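Tromel Table Felt, Heavy Grade
Protective underlay for dining and kitchen tables, sold by the metre

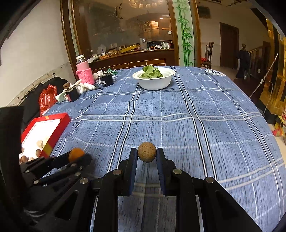 Tromel is a cushioned underlay that goes between the table top and the cloth. It takes the knock out of plates and cutlery, stops a cloth from sliding when somebody leans on it, and gives a polished top some protection from warm dishes and small spills. The heavy grade is the thicker of the two we stock. If your chairs have arms that only just clear the table, look at the Tromel Light instead.

The upper side is a brushed cotton fleece. The underside is a soft vinyl with a fine grain, and this is the side that sits on the table. Please don't lay it the other way up, as the cloth will creep about all through the meal.

Details
Width: 140 cm
Thickness: 2 mm
Sold in: whole metres, cut from the roll in one piece
Colour: off-white only
Upper side: brushed cotton
Underside: vinyl

Measuring up
Measure the top only, with no allowance for the drop. Most people like the felt to finish level with the edge or just short of it. For a round table, order a square piece as wide as the table, lay it face down on the floor, turn the table over on to it if you can manage the weight, and draw round the edge with a soft pencil. Ordinary kitchen scissors will cut it. The edges do not fray and need no hem.

For tables wider than the roll, lay two lengths side by side and butt the edges together. Do not overlap them, or you will see a ridge through the cloth. A strip of wide masking tape along the upper side will hold the join.

New felt arrives rolled and the ends may lift at first. Leave it flat overnight with a few books on the corners. Do not iron it.

Heat
The heavy grade is suitable for serving dishes and warm plates. It is not a substitute for a trivet. Anything straight from the oven or hob needs a proper mat beneath it, and we can't accept returns for melted vinyl.

Care
Sponge with warm water and a little washing-up liquid, then dry flat. It can be washed by machine at 30 degrees on a gentle cycle if the piece is small enough to move freely in the drum. No tumble drying, no bleach. On newly varnished or waxed furniture, wait until the finish has fully hardened before covering it, and lift the felt now and then to let the wood breathe.

Also in this range
Tromel Light, for everyday use under cotton and linen cloths
Bakker tablecloth clips, stainless steel, for tops up to 4 cm thick
Asero cork trivets, sold in pairs

Delivery and returns
Orders are sent out from the Forar warehouse within 2 working days. Cut lengths can be returned within 15 days if they have not been trimmed or washed. We hold offcuts under a metre at a reduced price, so please ask if you only need enough for a side table.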